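Betreff: Re: [kochkreis] Sammelbestellung, gelbe Schachtel mit dem Porträt
Von: Hằng Đỗ
An: Kochkreis-Liste
Datum: 23. Juli 2026

Liebe Mỹ Lâm, liebe alle,

danke für deine Nachricht. Ich antworte ein bisschen ausführlich, denn ich glaube, bei der letzten Bestellung ist ein Missverständnis entstanden, und das möchte ich gern klären, bevor Tươi die neue Liste an Torko schickt.

Mỹ Lâm schrieb:
> Hallo zusammen,
> in meiner Tüte von der Sammelbestellung war eine Schachtel,
> die ich nicht bestellt habe. Sie ist gelb und dunkelrot, oben
> ist ein rundes Bild von einer Person, und die Schrift ist nur
> chinesisch. Ich kann sie leider nicht lesen. Ist das Tee? Oder
> etwas für Suppe? Ich hatte eigentlich Reispapier angekreuzt.
> Wenn sie jemandem gehört, bringe ich sie zum nächsten
> Kochabend mit. Aufgemacht habe ich sie nicht.
> Und noch eine Frage: Bleibt es bei der Küche in Lutham?
> Grüße, Mỹ Lâm

Tee ist es nicht. Auf der schmalen Seite stehen drei große Zeichen, 调味品, das heißt Würzmittel oder Gewürz. Das ist aber nur die allgemeine Bezeichnung, wie wenn auf einer deutschen Packung »Würzmittel« steht. Was genau drin ist, muss man bei den Zutaten nachlesen. Mein Chinesisch reicht für Überschriften, für kleine Schrift brauche ich das Wörterbuch und viel Geduld. Vielleicht kann Nhung das übernehmen, sie hat es länger gelernt als ich.

Zu der Verwechslung: Auf der Bestellliste hat das Reispapier die Nummer 146, und die Schachtel hat die Nummer 487. In der Tabelle standen beide direkt untereinander, weil ich sie nach dem Regal sortiert hatte und nicht nach der Nummer. Ich vermute, ich bin beim Einpacken in die falsche Zeile gerutscht. Das tut mir leid. Dein Reispapier liegt bei mir, ich bringe es mit.

Bitte lass die Folie noch dran. Ngọc Văn hatte nämlich drei Schachteln bestellt und nur zwei bekommen, deine ist also sehr wahrscheinlich seine dritte. Wenn er sie doch nicht mehr braucht, können wir sie in den gemeinsamen Schrank stellen. Dann bitte mit Datum beschriften, und wenn sie einmal offen ist, den Inhalt in ein Schraubglas umfüllen. Im letzten November hatten wir eine offene Packung Pfeffer neben dem Kaffee stehen, und beides hat danach gleich gerochen.

Zum Ort: Ja, es bleibt bei der Küche in Lutham. Der Schlüssel ist bei Tươi. Der große Topf ist noch bei Familie Lò, ich hole ihn vorher ab. Bringt bitte jeder ein eigenes Messer und ein Geschirrtuch mit, die Messer in der Schublade schneiden nicht einmal eine Tomate.

In der Kasse sind jetzt 93 Euro. Davon möchte ich neue Gläser mit breiter Öffnung kaufen, wenn niemand etwas dagegen hat. Bei Condico gibt es welche, die man auch stapeln kann. Schreibt mir bitte kurz, ob ihr einverstanden seid.

Für die neue Liste habe ich die Tabelle geändert. Jede Zeile hat nun auch eine kurze deutsche Beschreibung, zum Beispiel »Würzmittel, gelbe Schachtel, in Folie«. Die Nummer steht ganz vorne und fett. Wer etwas bestellen will, das nicht in der Tabelle ist, schreibt es bitte unten dazu und hängt ein Foto an, sonst muss Tươi im Laden raten.

Falls in meinem Text Fehler sind, dürft ihr mich gern korrigieren, ich lerne noch immer.

Viele Grüße
Hằng
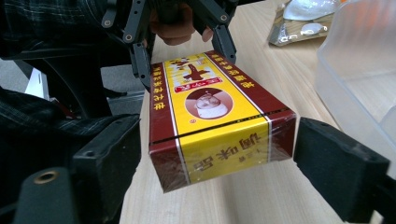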